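Chapter 4
Balancing Power-Ups in Racing Games

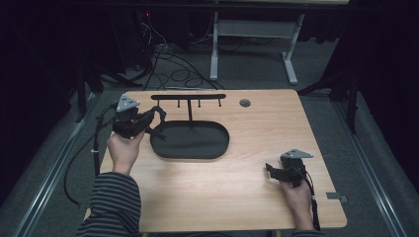 A power-up is anything a player collects or triggers during a race that changes what the vehicle can do for a short time. Speed boosts, shields, traps and homing weapons all count. This chapter deals with how such items are valued, how they are placed on a track, and how a designer tests whether they are fair.

By the end of the chapter you should be able to:
- work out the cost and benefit of an item in race time
- write a simple item table linked to race position
- plan a playtest and record its results

4.1 Why position matters

In the earliest version of Steslow, the practice game used throughout this book, every item box gave the same chances to every driver. The leader reached each row of boxes first and had the pick of them. A small lead after the first lap tended to grow, and most races were settled well before the finish.

The usual remedy is to link the contents of a box to the position of the driver who opens it. A driver in first place mostly receives defensive items, such as a shield or an oil patch. A driver near the back is more likely to receive a long boost. This is often called catch-up design, or rubber-banding, although the second term also covers changes to the speed of computer-controlled cars. Those are treated separately in Chapter 6.

Catch-up design can be taken too far. If the strongest items go only to the last driver, good players learn to hang back until the final lap. Exercise 4.3 asks you to find the point at which this starts to pay on the Haslam circuit.

4.2 Measuring an item

We measure an item by the time it saves or costs over one lap. The Haslam lap is 1000 units long. A car at normal speed covers 440 units in 10 seconds, and a boosted car covers 500 in the same time. A boost lasting 10 seconds is therefore worth roughly 1.4 seconds on a clear straight. It is worth less on the Okberg hairpins, where the driver has to brake early and much of the extra speed is lost.

Traps are harder to measure. Their value depends on how many cars are behind, how wide the road is, and whether the trap can be seen in time. For these, use the average of several test races and write down the conditions of each one.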